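Lista de verificação de software — célula de manipulação bimanual, tarefa "fechar caixa"
Revisão para a versão 15 do pacote de controle Pallico

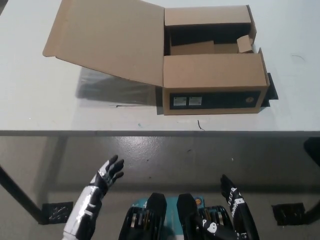
Preencher antes de habilitar torque nos dois braços. Itens marcados NC (não conforme) bloqueiam a execução autônoma; itens OBS podem seguir com registro. Responsável pela inspeção: Sewwandi Gazi. Turno de quinta-feira, início às 7h40.

1. Controle de baixo nível

1.1 Limites de junta carregados do arquivo da célula e não do padrão de fábrica: C
Comentário: conferido por leitura direta dos parâmetros após o boot. Na versão anterior o carregador aceitava arquivo ausente sem erro. Agora aborta.

1.2 Watchdog do barramento configurado em 15 ms: C
Comentário: testado com interrupção forçada do processo de comando. Os dois braços entraram em retenção de posição.

1.3 Limite de torque dos dedos em modo de contato: OBS
Comentário: mão direita segue o perfil. Mão esquerda mostra sobressinal curto na transição livre/contato. Dentro da tolerância, mas repetir a medição depois da próxima calibração de offset.

1.4 Parada de emergência por software reconhecida pelo planejador: C
Comentário: o estado só sai de HALT com confirmação manual. Não reativar o retorno automático usado em bancada.

2. Percepção

2.1 Calibração extrínseca câmera da cabeça/base válida: C
Comentário: erro de reprojeção abaixo do limite. Arquivo gravado no repositório Zandthorpe, ramo da célula.

2.2 Segmentação da caixa com aba aberta sobre tampo branco: C
Comentário: papelão kraft contra branco não oferece dificuldade. A faixa preta impressa na parede frontal às vezes era separada como objeto independente; corrigido com a fusão de regiões coplanares.

2.3 Rejeição de sombras: NC
Comentário: a sombra escura à direita da caixa foi classificada como obstáculo em 126 dos 1.613 quadros do conjunto de regressão. O filtro por profundidade resolve a maior parte, mas falha onde a sombra encosta na borda da caixa. Bloqueia o planejamento do braço direito por esse lado. Chamado aberto com a Clarnov.

2.4 Detritos pequenos sobre a mesa (fios, marcas, riscos): OBS
Comentário: há um fio ou fibra preta perto da frente da caixa e uma marca escura mais à esquerda. O detector ignora os dois com o limiar de área atual. Não baixar o limiar sem rodar a regressão inteira. Limpar o tampo antes do ensaio.

2.5 Estimativa de pose da aba: C
Comentário: a aba rebatida para a esquerda ocupa boa parte do tampo e o canto mais distante fica levemente levantado. O modelo de plano único absorve isso como ruído. Para fechamento serve; para inserção de lingueta, não.

2.6 Interior da caixa: OBS
Comentário: região escura, profundidade com muitos vazios. O encarte dobrado no fundo aparece de forma intermitente na nuvem. Tratar o volume interno inteiro como ocupado até nova decisão.

2.7 Piso brilhante: C
Comentário: reflexos abaixo da borda próxima da mesa geravam pontos falsos. Máscara aplicada abaixo do plano do tampo.

3. Planejamento

3.1 Modelo de colisão inclui mesa, pernas e o próprio tronco: C
Comentário: as sapatas pretas não constavam no modelo antigo. Incluídas como caixas simples. Sem efeito mensurável no tempo de busca.

3.2 Zona de exclusão entre os dois braços: C
Comentário: margem conservadora mantida. O planejador Osman encontra solução em quase 200 ms no caso típico.

3.3 Postura inicial verificada antes do primeiro movimento: C
Comentário: mãos abaixo da borda da mesa, esquerda com os dedos abertos. O verificador compara junta a junta e recusa o início fora da faixa.

3.4 Replanejamento com alvo perdido: OBS
Comentário: o sistema para e pede nova observação — comportamento correto. A mensagem no terminal, porém, não informa qual alvo foi perdido. Melhorar texto do log.

4. Ferramentas e registro

4.1 Gravação sincronizada de juntas, comandos e vídeo: C
4.2 Espaço em disco suficiente para o turno: C
4.3 Hash da versão gravado no cabeçalho de cada sessão: C
Comentário: verificar também no computador reserva, onde o script de instalação ainda é o antigo.

Resultado: liberado para teleoperação e para execução autônoma do braço esquerdo em velocidade reduzida. Braço direito autônomo bloqueado pelo item 2.3.

Pendências: reensaio de 1.3; correção de 2.3 e regressão completa; texto do log em 3.4.

Inspeção: S. Gazi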